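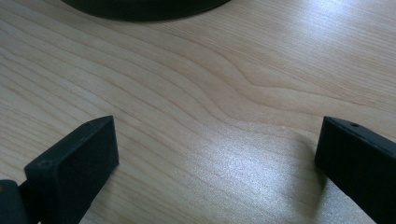 4.2 Stated and observed disposal habits

Respondents to the Ernum survey were, on paper, a tidy lot. Of the 700 households that returned the questionnaire, nearly all told us they sorted kitchen scraps, paper and soft plastics every day, and a fair share added a note in the margin on the failings of their neighbours. Boersma's earlier work in Mestier found much the same confidence, along with much the same contents in the general bin. We therefore treated the questionnaire as a record of good intentions and turned to the diaries for the rest.

Diaries were kept by 60 households through July. Each was asked to write down what went into which bin, and when the liner was changed.
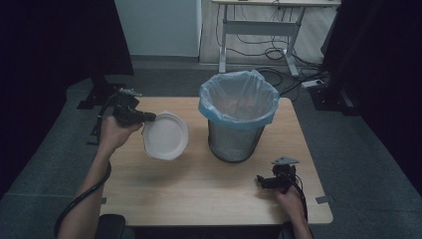 Liner changes proved the more honest measure. A person may colour the truth when writing about yoghurt tubs, but few see any glory in lying about a bag. Households that described their sorting as "very careful" changed the general liner as often as those that chose "when I remember" (Figure 3), and one went through its entire supply before the second week was out. The Qaisi correction for household size moved the two lines slightly closer together, to the disappointment of the first author, who had a theory.

Figure 3. Liner changes per week by self-described sorting behaviour, diary households only. Bars show the standard error. Households that lost the diary are excluded, as is the one that recycled it.

Tineke Wuyts has argued that such gaps reflect confusion over labels more than any want of virtue. Our data lend her some support. The council's leaflet, prepared under the Prudedico program and sent to 2,000 addresses, gives 40 separate rules for plastics, two of which contradict each other on the matter of lids. Diary entries mentioning lids were long, and in several cases bitter.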